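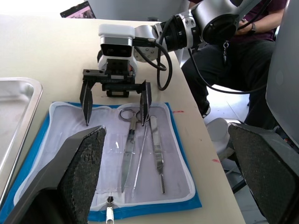

**Ollside–Gorside Water Scheme: operations meeting**
Held 3 October 2024, upstairs room, Ollside depot
Present: scheme operator, network maintenance, water quality, billing, Gorside users' representative
Apologies: Somboon (metering contractor)

### 1. Previous minutes

Accepted with one correction. Item 6 should read "isolation valve at the Selo tank", not "scour valve". Minutes to be reissued.

### 2. Network losses

2.1 Metered outflow from the Selo tank for the quarter exceeded the sum of customer meters by 2349 kilolitres. The previous quarter had a smaller gap, but two customer meters were read late and the figures are not directly comparable.

2.2 Night flow on the Gorside branch remains high. Maintenance considers a leak between the creek crossing and the pump shed the most likely cause. The ground there is gravel and water would not necessarily show at the surface.

2.3 The Gorside representative noted that stock troughs on the upper lots are filled overnight and would add to the night figure. Operator agreed to ask the trough users to shut off for one night during the step test.

2.4 Step test to be run on the Gorside branch in three sections. Customers to be notified in writing beforehand.

**Action:** Maintenance to prepare valve sequence. Operator to send notices.

### 3. Meter replacement

3.1 The scheme has 289 customer meters. Of these, 75 are past their replacement age and 19 of that group have fogged dials or cannot be read without lifting the meter out of the box.

3.2 Agreed to replace the unreadable meters first. The remainder to follow by route, starting at the Ollside end.

3.3 Somboon's quote covers supply and fitting but excludes new boxes. Several boxes on the Gorside road are cracked and will not survive having the lid levered off again. Maintenance would prefer to fit boxes at the same visit.

**Action:** Billing to request a revised quote with boxes as a separate line.

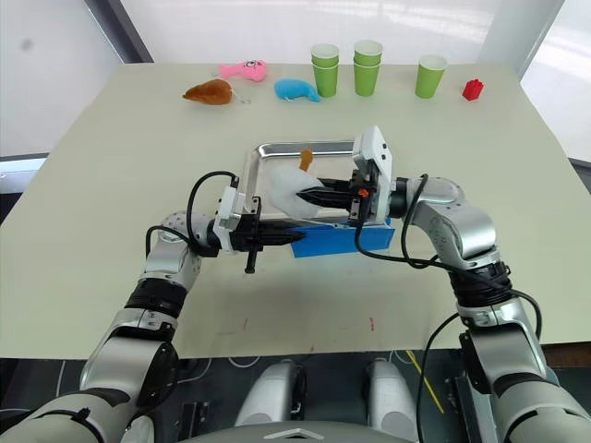
Who pays for a new box when the old one was damaged by a customer's vehicle?

The scheme pays for it in the first instance and recovers the cost through the next account, provided the damage was recorded before the replacement was made.

3.4 Billing asked that the damage record include the meter serial number. Past records give only the lot number, and some lots have two services.

### 4. Pressure at the upper lots

4.1 Complaints received from the top of the Gorside branch, all for early evening. The logger left at the last hydrant confirmed a drop below the service level on several evenings.

4.2 Options considered: a small booster at the pump shed, or changing the Selo tank refill to start later. Changing the refill costs nothing apart from a controller visit and will be tried first. If the step test finds a large leak, the booster may not be needed.

**Action:** Operator to change refill start and leave the logger in place.

### 5. Water quality and field kits 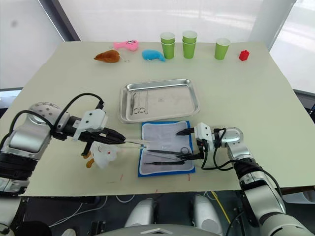

Chlorine residuals were within range at all sampling points except the Gorside dead end, where one result was low. The line was flushed and the repeat was satisfactory. The repeat was delayed because the forceps and a spare cap were missing from the field kit, and the kit was only checked on site. Water quality proposed laying the contents out on a cloth before each run and checking them against the card in the lid. Agreed — the card will need rewriting, as it still lists reagents for the old comparator.

5.2 The dead end will be flushed monthly until April, then reviewed. Flushing volume to be recorded so that it can be deducted from the loss figure in item 2.

**Action:** Water quality to rewrite the card and supply a cloth for each kit.

### 6. Other business

6.1 The gate at the Selo tank is dropping on its hinges and can no longer be locked without lifting. Maintenance to rehang.

6.2 Two accounts at Ollside were issued with the old bank details. Corrected accounts have been posted.

6.3 Spare couplings for the older pipe are down to one carton. Reorder approved.

### 7. Next meeting

Date to be set once the step test results are available. Somboon to be invited for item 3 only.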